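Two weeks with a rented gripper

14 November 2021

I have now spent two weeks and a fair amount of money finding out whether I can be replaced in the one job I really hate, which is taking dead office computers apart. The short version is "partly, on a good day, if I lay everything out nicely first." The long version follows. Get a coffee.

Some background for anyone who wandered in from the post about the leaky gutter. I buy retired desktops by the pallet, strip them, test what comes out and sell the parts. It is not glamorous. Most of the work is levers, latches and screws, and by four in the afternoon my thumbs feel like they belong to a much older man who also hates me. So when Vollura started offering its bench arm as a monthly rental back in July, I put my name down and then forgot about it until an invoice arrived.

What you get for your $600 a month is the arm, a two-finger gripper, a camera that sits at the wrist, a power box with a fan in it, and a login to their software. The software is called Even. I don't know why. Even what? Even cheaper to do it by hand? The box also held a laminated card reading "Welcome to effortless," which I have taped to the wall over the bench as a kind of dare.

Setup took an evening. The manual claims 29 minutes, and I believe that somebody did it in 29 minutes, on a clean bench, with the right hex key, having done it the day before. I had none of those. The clamp wants a thicker bench edge than mine, so there is now a piece of scrap two-by-four in there doing honest work. Calibration is a matter of tapping the fingertips against a little metal block over and over while Even tells you that you're doing great. I was not doing great. I had the block upside down.

Once it's running, you have two ways to use it. You can drive it yourself with the handheld controller, which is fun for ten minutes and then slower than doing the job. Or you can show it a move several times and have it try to repeat the thing on its own, using the wrist camera to find its place. The second one is what you're paying for.

I started easy. Picking up loose memory sticks and dropping them in a tray went fine from the first afternoon. It grips a bit harder than I would like, but there's a slider for that, buried under a menu named Feel. Then I got ambitious and moved on to boards, starting with the CPU socket, because that's where the money is and also where my thumbs give out. 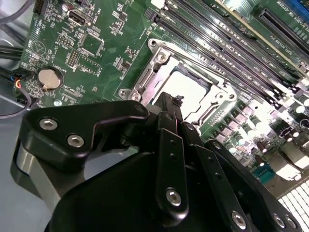

The trouble with a socket is that everything worth touching is thin and close to something you really don't want to touch. The lever on my side of the business is worth nothing. The pins or contacts underneath are worth the whole board. A person learns this by ruining one, feeling sick about it, and never doing it again. The arm learns it by having me sit there with my finger on the stop button.

Getting near the socket is something it does well. I'll give Vollura that without grumbling. Put the board down at whatever angle you like and the arm will find its way over, slow and careful, like someone parking a borrowed car. Where it struggles is the last little bit. The fingers are chunky for this work, and when they come down close to the metal they block a good part of the camera's own view. There's your basic design problem. It's like trying to thread a needle while wearing a mailbox.

Shiny things don't help either. My bench lamp is bright, and bare metal under it turns into a white blur in the camera feed. I spent most of a Saturday moving that lamp. In the end I hung a sheet of baking parchment in front of it, and the arm's aim got noticeably better, so please enjoy the thought of me paying rent on a robot and then fixing it with something from the cookie drawer.

By the end of the first week I had it hooking the lever and lifting it on one model of board, more often than not. Change to a different model and we were back to school. Even says it can "generalize," and I suppose it can, in the way that I can speak Spanish.

Customer support was better than I expected. I wrote in about the fingers being too wide and got a reply the same day from a person who had clearly read my message. They suggested a narrower set of tips, sold by an outfit called Sowah, for $240. I have not bought them. I have looked at the page with them on it quite a lot. If you own a set and use it on small hardware, please leave a comment, and be blunt.

A few smaller gripes, in no order:

The fan in the power box has one speed and that speed is hair dryer.

The stop button is excellent. Big, red, stops everything. More products should have one. My dishwasher, for a start.

Even logs you out if you leave it alone over lunch, and when you log back in it wants to calibrate again. I eat at the bench now.

The cable along the arm snagged on my vise until I moved the vise. I had been happy with where the vise was.

Shipping to Dorkport took ages, though everything sent to Dorkport takes ages – we're at the end of the line for anything that comes on a truck.

Would I recommend it? If you do the same small job on the same part all day, probably yes, and you'll be happier than I am. If your pallets look like mine, with a different make in every layer, you'll spend your time teaching. I did the math on the back of the invoice and I'm still faster by hand on anything I've seen before. The arm wins only on patience. It will go at the same stack of memory all evening while I'm in the kitchen, and it never once swears.

I'm keeping it for another month. My thumbs voted yes and the bank account was outnumbered. Next I want to try it on the coin-cell batteries, which are fiddly and boring and come in every machine, so at least the practice would pay off across the whole pallet. After that maybe heatsink screws, if I can work out how to make it hold a driver straight.

Gutter update, for those who keep asking: still leaking, different corner.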